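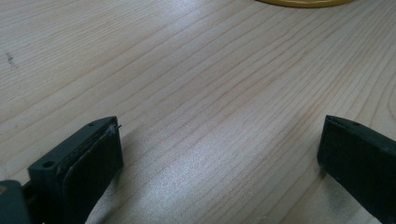 ## Looking after a wooden tabletop through the winter

So many of you wrote in after the August swap day to ask about pale wooden tables that we thought we had better give the subject a proper spot in the newsletter, and February seems a good time for it (the radiators are on, the windows are shut, and we are all sitting at the table more than we do in summer!).

The first thing to do is clear everything off. Yes, the fruit and the mail too. Then get down low and look across the wood toward a window or a lamp. Light bouncing off the top can wash the grain right out from one side of the room, so walk around and look again from the other side, and you'll find the little marks you have been eating breakfast next to for months.

Small dark specks are best tried with a barely damp cloth first, wiped along the grain and never across it. If that doesn't shift them, a drop of dish soap in a bowl of lukewarm water usually will. Go gently, dry the spot right away with a clean towel, and leave it overnight before you decide whether it needs anything more. We keep Brosano soap flakes under the sink at the Gresulen workroom, and one box has lasted us through 27 tables, but any mild soap will do.

If your table has an oiled finish, a thin coat of oil once or twice a year keeps it happy. Please try it underneath first – pale wood can turn a good deal yellower than you expected, and it's hard to go back. Varnished tops don't want oil at all, just the cloth.

Round-bottomed dishes and flowerpots are the usual culprits for rings, so slip something under them. The felt circles from the Dallik shop come in packs of 5 and are back on the shelf by our door.

Our next table morning is Saturday, February 3, 2024, in the Vídalín room. Bring a drawer or a small side table if you can carry it, and an old T-shirt for rags.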